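Two Arms, One Whiteboard: Inside the Mitside Robotics Club

The student robotics club at Mitside meets at the back of the old print shop, and you can hear it from the stairwell. I went up on a November afternoon to talk with the student who leads the handwriting team, a third-year who chose the project over a perfectly good soccer-ball sorter. "Everybody sorts things," she told me. "I wanted to see a robot write a word you'd want to keep on the wall!"
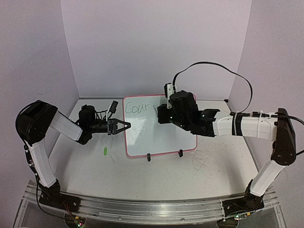 3 min read

The team is getting ready for the Gidham Open, where student clubs bring a two-armed setup and have it carry out an everyday desk task. Theirs is writing on a small whiteboard. They call the pair of arms Amini, after the street the club's first workshop was on, and they talk about it the way other people talk about a family dog.

I asked how you teach a robot to write. "You show it," she said. "You move the arms yourself, over and over, and you save every run. We have 183 saved so far. At first we thought 100 would be plenty, and then we watched it try the letter g." She laughed for a good while at that. "Straight lines are easy. Curves are where you find out how bad your own handwriting is."

The cameras on the wrists matter a lot to her. With only the outside view, she explained, the software has a hard time judging how far a gripper is from the board, and a marker tip that's a hair too far away writes nothing at all. Too close and it shoves the board backward. "We've had both in the same minute," she said.
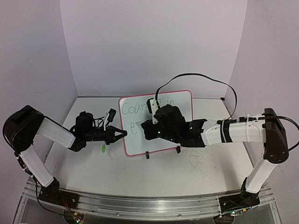
Choosing what to write took the club longer than she expected. There was a vote, then a second vote, and a strong campaign for the name of somebody's cat. She wanted words with plenty of round letters in them, and she wanted them to mean something to the first-year students. "Courage" is up there in green on the top line, with the start of another word underneath it, and when I read it out loud she grinned and pointed at the a. "Look at that one. I'm so proud of that a."

The part she gets most excited about is the teamwork between the arms. Two arms working that close together can easily bump, so the club spent most of the fall on timing — which one moves first, which one waits, how long it waits. They started at 80 percent speed and ended up going a lot slower. "Slow looks boring on video," she said, "but slow is how you learn what it's doing."

After Gidham, the team wants to take Amini to the Tornero library for an open afternoon, where kids can pick a word and guide the arms through it by hand. She already has a list of things to fix before then, starting with the cable routing and the lowercase e. New members can drop in any time after 4 p.m., and you don't need to know how to code. She didn't either when she joined.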